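Battery storage > Small systems > Brelen 500 not reaching full charge

tanno_k
My Brelen 500 pack stops at 93 percent and sits there. It's been doing it since January. Charger is the Esberg that came with it. Anyone else?

mudflap7
Same pack, same charger. Mine did that until I left it plugged in overnight. The cells need time to balance.

tanno_k
Tried that for two nights. No change.
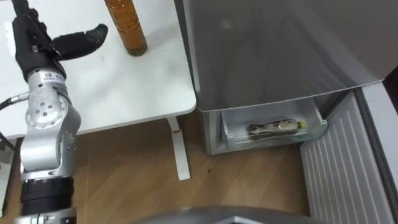

orrin_volt
Then it's probably the meter in the pack and your cells are fine. Run it down until it cuts out and charge it straight back up. Do that twice.

mudflap7
I wouldn't run lithium cells flat just to fix a readout. That's hard on them.

orrin_volt
The cutoff leaves plenty in reserve. Two cycles won't hurt a pack that size.

pell
Check the charger voltage first. My Esberg was reading low at the plug. I swapped it for a Ralotis and the pack went to full in 7 hours.

mudflap7
Agree with pell. Meter before anything else.

tanno_k
OK, I'll borrow a meter and post the reading. If it's good I'll try one full cycle, maybe not both.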